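Heton Brings Its Mending and Linen Evenings to Curnwood This Spring

CURNWOOD, 1st March – Heton, the family-run household linen shop that has been looking after tables, beds and kitchens for longer than some of its customers have been alive, is very happy to announce a new season of mending and linen care evenings at its Curnwood store, starting in April and open to anyone who has ever looked sadly at a frayed napkin and wondered whether it could be saved.

The evenings grew out of conversations at the shop counter. People would come in to buy a new tablecloth and end up talking about the old one, the one their grandmother hemmed, the one with the gravy mark from a wedding (there is always a gravy mark!), and more often than not they went home with a reel of thread and a few tips as well as their shopping.

"I grew up in a house where you did not throw out a cloth until it had been a tablecloth, a tea towel and a duster, in that order," said Nataša Delić, founder of Heton. "I love selling new linen, of course I do, but I love it even more when someone brings a piece back after years of Sunday lunches and wants to keep it going."

Each session lasts 2 hours and covers one subject from start to finish, from edge stitching and patching to stain removal and folding for storage. Snežana Stojanovska, who joined the company from the Rastell sewing school, will lead the teaching and has written a small booklet that every guest can take home. 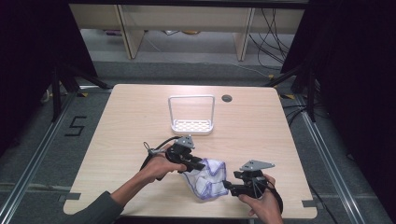 A white cloth with blue-purple stitched edges on a light wood-grain table.

The season also marks the arrival of the Ezzat range, a new line of napkins, runners and tea towels with generous hems that leave plenty of room for later repairs. There are 200 places across the whole season, and tea, coffee and something sweet are included with every one of them. Guests are welcome to bring up to 3 pieces of their own from home, washed and dried please, in whatever state they happen to be.

Places can be reserved at the counter in Curnwood or by calling the store and asking for extension 1010. Beginners are warmly invited, and needles, thread and scissors will be on the tables.

Press contact: Nataša Delić, Heton, Curnwood store, extension 1010.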